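Teaching by repetition

Vondstead's training flat has a bedroom, a kitchen and a short hallway, and on most working days a humanoid robot is being taken through one of them. The product is a set of recordings. Each one holds joint positions, camera video and a short written label, and the learning system is later trained on the whole pile.

The unit of work is the episode: one attempt at one task, from a fixed starting pose to a finish the operator marks by hand. An episode of tidying soft toys runs to 40 seconds. A session contains 6 blocks, and between blocks the toys are moved so that the system does not simply memorise a route through the air.

Early sets were too clean. Operators had become skilled, and every reach followed much the same line. A policy trained on over 600 such episodes did well until a toy lay slightly out of place, then closed its hand on nothing. Skillow, the firm that checks the recordings, now asks for slow approaches, second tries and recoveries – provided the label says so.

Beds are harder than tables. The surface gives under load, the sheet can catch a finger, and a soft toy changes shape in the grip.

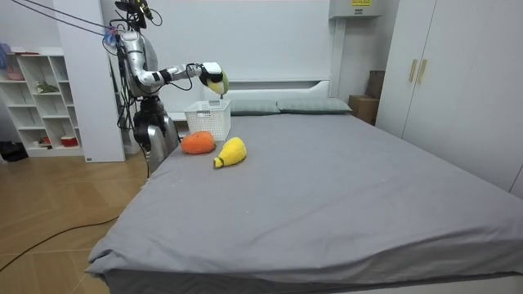

The robot holds a green and yellow plush fruit just above the basket, with two more on the sheet.

Rejected episodes are kept in a separate store. Kravchuk, which supplies the labelling software, allows two reasons for rejection: a sensor dropout or a wrong label. A dropped toy is neither, and stays in the set. The next round, planned for May, moves on to folded towels.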